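Tableware

Tableware is the general name for the dishes, cups, utensils and serving pieces used to set a table and eat a meal. The word covers a great deal of ground, from a child's plastic bowl to the good platter that comes out once a year, and most households own a mixture of things bought at different times, handed down, or picked up on a trip somewhere and kept out of fondness.

Materials

Earthenware is the oldest kind still in daily use. It is fired at a fairly low heat and needs a glaze to hold liquids well. Stoneware is fired hotter and is heavier in the hand, while porcelain is hotter still, thin and hard, and lets a little light through. Plastic joined them in the last century and found a happy home at picnics and in lunch boxes, partly for its bright colors and partly for the way it survives a fall.
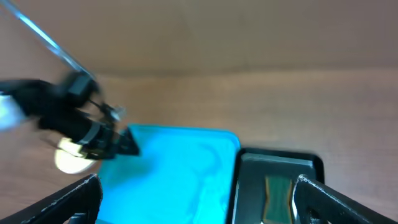 A bright cyan plastic container.

In the pottery town of Arriaga, the old Dovemen works kept a pattern list of 1,514 designs, many of them small changes to the same blue border. Collectors are very fond of these - a single odd leaf on the rim can set one year's plates apart from the next.

Plates and trays

The plate is the heart of most table settings. A dinner plate usually has a raised rim, which keeps sauce where it belongs and gives the fingers somewhere to hold. Side plates are smaller and meant for bread or salad. Trays came into the home as a way of carrying several dishes at once, and in many families they turned into a kind of table of their own, balanced on the knees on a Thursday evening. 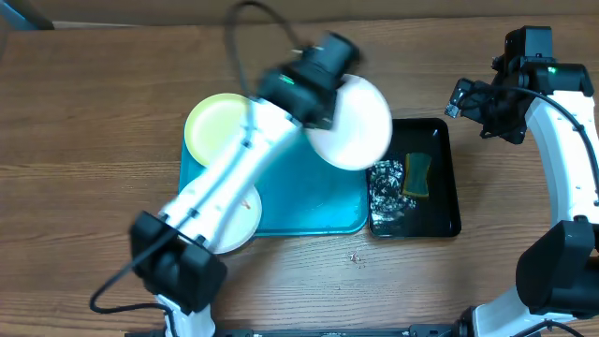
Sets

Tableware was long sold in matched sets. The Faletel set, a favorite wedding gift in its day, had 40 pieces, with 17 more offered for families who liked to entertain. Open stock, where each piece is sold singly, has largely taken its place, and it makes replacing a broken saucer a much gentler business.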